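Postis wire and wood storage basket with liner: review

Bought by me, full price, from the Gornero shop two streets over. I mention it because the reviews on the shop's own site are all five stars and all written in the same week, and I don't believe in those.

I don't need much from a basket. It has to stand up, hold things, and not look like something from a hospital supply cupboard. We have a kitchen with too little cupboard space and a habit of leaving bread, tea towels and post on the worktop, and I had been looking for something to put an end to that since we moved in. Océane Turcotte, who lives upstairs and has opinions on storage, told me to get a plain plastic tub and stop fussing. She may have been right, I'll come back to that.

What you are buying

Black wire mesh sides, light wood-look panels, and a fabric liner, white with black lines on it as if somebody had drawn a grid by hand on a bumpy bus. It arrives flat. You put it together with small light-blue clips. The box calls it "tool-free", and I suppose thumbs aren't tools.

The listing says it is "Scandinavian-inspired", a phrase I now skip over the way I skip over "artisan" on a sandwich. It's a wire basket with a bit of wood effect on it. I like the wood effect more than I expected to. The grain is fine and pale and it goes with a lot. It would go with our table if our table were any particular colour.

Putting it together

The instructions are a single folded sheet with drawings and no words. There are 9 drawings and number 6 is printed so small that I held it under the cooker hood light to see which way round the panel went. I had it wrong anyway. The mesh pieces look alike until you try to join them, and then you find that one has its rim on the other edge. Out it all came.

The clips are the part I was most suspicious of and I still am. They push on over the wire and they do grip, but they need a proper shove, and my thumb was sore on Sunday evening. Milan Van den Broek put one together for his hallway and said the clips went on in no time. Milan climbs. I don't think he is a fair test. If you have arthritis or small children "helping", do it when the house is empty.

I'd also have liked spares. You get exactly as many clips as you need. One of those under the fridge and you have a basket with a loose corner, and I asked the shop whether you can buy the clips separately and the answer was a very polite no.

And why light blue? The wire is black, the liner is black and white, the panels are pale wood. Then these little blue things at the corners, like the pegs on a toy. My sister-in-law Yaqin Jia says they are the only cheerful part of it. I have stopped noticing them, mostly.

The liner

I wanted to dislike it. Printed liners tend to be thin and to look tired by the end of the month. I will say the pattern is good, uneven enough that it doesn't shout, and it hides the grid of the mesh behind it rather nicely. It is not thick. It rumples along the top, and however much I tug it, it rumples again by the next day. If you are the sort of person who irons pillowcases this will annoy you every morning.

It comes out for washing if you undo the rim. I've washed it at 30, and hung it over a door. It came up clean, a crumb or two aside. Whether it would stand a hot wash I don't know and don't intend to find out, as the label forbids it.

Can you use it without the liner? Yes, and for heavier things I'd say you should, as you can see what you've got through the mesh. Small things drop to the bottom corners and get hooked in the wire. Pens, mainly.

On the worktop

My real question was whether it could share space with the toaster, which is where our clutter collects. The answer is that you need more room than you think. The basket has a bigger footprint than the picture on the label suggests, and it wants some air between it and anything that gets hot, given the fabric. I keep the two well apart. On a narrow run of worktop that could be the whole run gone.

The size given on the label is correct, to be fair to them. I measured. What the label doesn't say is that the inside is smaller than you'd guess once the panels are in, and a large sliced loaf only goes in on its end. Rolls are fine. Tea towels are fine, folded in three. Magazines stick out.

Standing alone it is steady enough. Put all the weight on one side and you can feel it think about it. I loaded it with 2 bags of flour and a jar of lentils and it held its shape, though the mesh bowed a little on the long side. I wouldn't carry it like that by the rim. Jinfeng Tang at work uses the same one for knitting wool, and that seems to me nearer to what it was made for.

Basket with the liner in, and with the toaster:

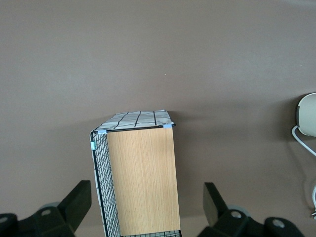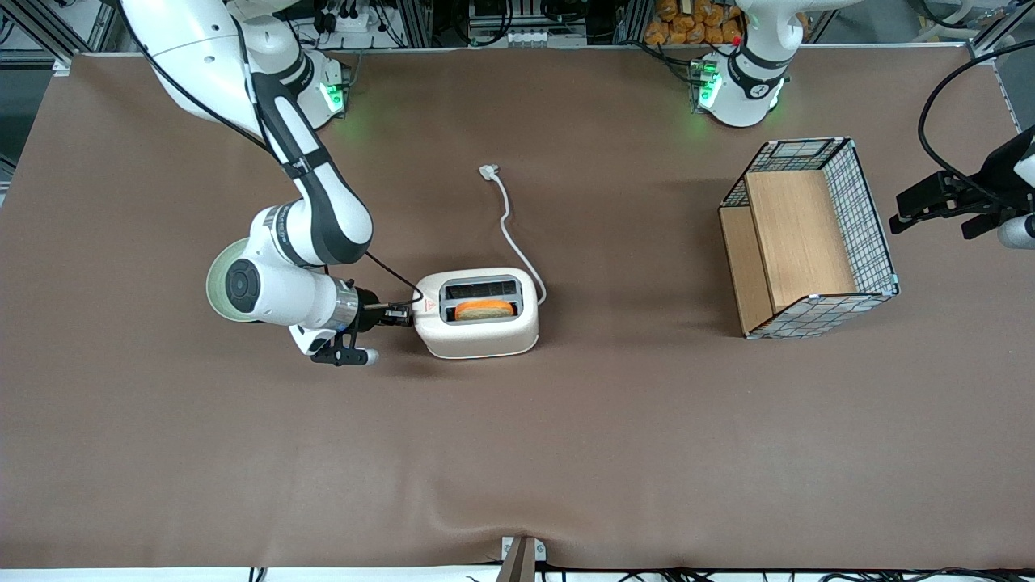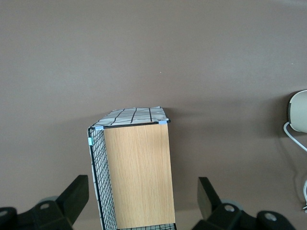 As for whether it's worth the money, that depends on what else you've looked at. The Prisska one is cheaper and all wire, with no panels and no liner, and it will probably outlive us both. The Chantharasri is woven, much prettier, and sheds bits on the floor for ever. I had one in the last flat and was still finding them when we handed back the keys. The Postis sits in the middle. It looks better than the Prisska and it doesn't moult.

I don't think it is five stars. I don't think many things are. The panels feel solid, the liner is decent if you can live with creases, and the clips do their job but should come with a couple extra in the bag. The instructions want redoing by somebody who has never seen the basket before. I'd take a star off for the sheet of drawings alone if I hadn't kept it, folded up, in the basket.

Zixuan Ding wrote under my last review that I complain about everything and then keep it. Fair. I am keeping this one too. It has tea towels in it now and the post has gone back to the worktop, so it has solved half a problem.

Three stars out of five. Three and a half if they change the clips to black.

Good points: pale wood-look panels, washable liner, steady when loaded evenly, arrives flat so you can get it home on the bus.

Bad points: stiff clips and no spares, drawing 6, smaller inside than out by more than you'd like, liner won't lie flat.

Update, July: one clip has worked itself a little loose on the corner I use to drag it towards me. Pushed it back on. I'm told dragging is "not recommended". Still three stars.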